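Trevano opened its doors for an afternoon. I left with more questions than I brought

The invitation promised "the future of everyday help." What it meant was an open day at Trevano, a small robotics outfit in Urnotville that would like very much to sell you, or at least your employer, a pair of mechanical arms. I had asked for an interview and got one, with the engineer who runs the demonstrations. She agreed to talk on the condition that I leave her name out, and then talked for most of the afternoon.

I should say up front that I have been to a good many of these. I have watched a machine fold one towel and heard it called a laundry service. So my first question was the one I always ask, which is how often it fails.

"More than we'd like," she said. "If you stay long enough you'll see it drop something. I'd rather you saw it than heard it from somebody else."

That was a better answer than I expected. It was also not a number, so I asked for one. She said the team had logged 200 attempts at the same pick-up task before the open day, and that the results were "good on the things it has seen and patchy on the things it hasn't." How patchy? She said she would have to check. I wrote to her twice afterward and I am still waiting.

Trevano calls its system Grundance. The idea is that a person guides the arms through a task many times and the software learns from the recordings. The brochure says the system "picks up new jobs the way a new hire does." I read that line aloud to her and she winced.

"I didn't write the brochure," she said. "A new hire gets it after you show them two or three times. We might need 800 recordings for something you'd think of as simple. And then you move the table and you find out what it really learned."

What did it really learn?

"Sometimes the table."

She laughed, and so did I, but it is a serious problem and she treated it as one. A robot that works in one corner of one building is a show. The visitors at the open day were mostly people who run shops and small plants, and what they wanted to know was whether the thing would work in their own places, under their own lights, with their own mess. One man who packs mail orders asked her straight out. She told him it wouldn't today, and that he should be careful of anyone who said different. I don't think the sales side enjoyed that.

I asked why the company would go with soft fingers when most of the industrial arms I have seen use hard metal ones.

"Foam forgives you," she said. "If you're a little off with metal, you knock the thing over or you crush it. With foam there's some give, so a bad grasp can still be a grasp."

And the downside?

"It wears out. It's foam." She said they had tried more than one shape and weren't settled on any. A supplier called Petridis makes some of the parts, and she was polite about the delivery times in a way that told me plenty.

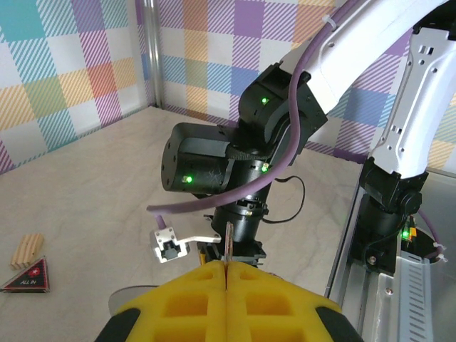 URNOTVILLE, Jun 17, 2019 - Up close, it has the look of a job half done. Two yellow foam pads press together over a marbled tabletop, and beyond them hangs a second arm, black at the joints, with little green lights and a thin reddish-brown finger pointing down toward the gap between the pads. A purple cable loops along the arm, fastened with a tie. A block of wood lies off to the left beside a black triangle that says "ALL IN." The walls are covered in pastel plaid.

I asked her whether the cable ever gets in the way. "Cables always get in the way," she said. "Ask anyone who builds these."

We talked about money next, and that is where she got careful. She would not give a price. She would say that the company wants to place up to 20 systems with paying customers, and that she thinks the first ones will need a person nearby. I pointed out that a machine that needs a person nearby hasn't saved you the person.

"No," she said. "Not at first. I think it could save you part of their day."

Which part?

"The boring part, if we get it right."

That "if" is carrying a lot, and the brochure leaves it out. I came away trusting the engineer a good deal more than the pitch. She has asked me back in February, when she says there will be a new set of tasks to look at, and I have told her I'll come if I can bring my own objects and put them where I like. She said yes to the objects. She wants to think about the rest.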